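Ticket: break room sink station, arms stop short of basin
Site: Plitavville, packing hall, staff kitchen
Posted in November by the Trundetti site support desk
4 min read

Status: open, waiting on shift feedback

Summary

The sink station took over cup washing from the packing crew at the start of the season. Before that, the last person off each break did the cups, and the crew lead kept a rota on the door. The rota is gone. When the station faults, the cups stay in the sink and the line restarts late, so this ticket is rated the same as a line fault.

Reported fault

Station halts with "target lost" on the approach to the left basin. 39 halts logged in 200 cycles. No halts on the right basin, which is not in the work list.

Environment

Two-arm unit, Mendex grippers, wrist and head cameras. Task list supplied by Valdovinos, unchanged since installation. Total cycles at time of report: 2,000.

Log

08:10 - Restarted controller. Fault returned on the sixth cycle.

08:40 - Checked wrist camera mount on both arms. Screws tight, lens covers clean. No change.

09:15 - Reviewed halt times. Most fall within 6 minutes of the end of a break, when people are still at the counter. Asked the crew. Several said they reach past the arms to rinse a cup by hand because they do not trust the station to get to it before the next break.

09:50 - Slowed the approach by one setting. Halts dropped, but a full cycle now runs past the end of the short break. Crew lead does not accept this as a permanent setting.

10:30 - Compared wrist and head views of the left basin. Test items are a yellow sponge and a dark teal cup. The head view separates the two items. The wrist view smears during the approach and the yellow one dominates. Suspect the planner is picking its target from the wrist view too early.

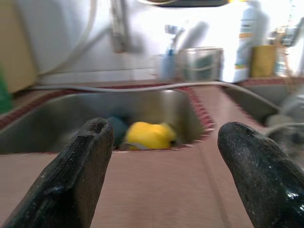
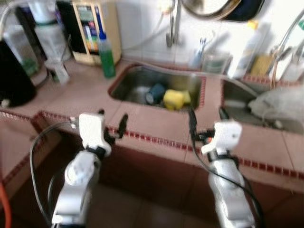 Wrist view first, head view second.

Next steps

1. Hold target selection on the head view until the arm has stopped over the basin. Change request sent to Valdovinos.

2. Return approach speed to the original setting once the change is loaded, then run 200 cycles with the crew on normal breaks.

3. Agree with the crew lead on who may clear a halt. At present any operator can press resume, but only maintenance has been shown how to check that the arms are clear first. Operators on nights have no maintenance cover, so they switch the unit off and wash by hand.

4. Add cup washing back to the written break duties as a fallback. Two operators objected, as the time had already been given to label checks. Needs a decision from the shift office before the next rota goes out.

Workaround until closed: slow approach on days, station off on nights.

Comments (3)

nightpack2: Off on nights is fine by us, but the label checks were moved to our shift on the promise that we would not be doing cups. Please put that in the ticket.

line4_lead: Same halt here after the long break. Resume worked twice, then we had to call maintenance. Can we get the arm check printed and put up by the switch?

Support desk: Both noted. Arm check sheet will go up with the change in step 1. Label check timing has been passed to the shift office with step 4.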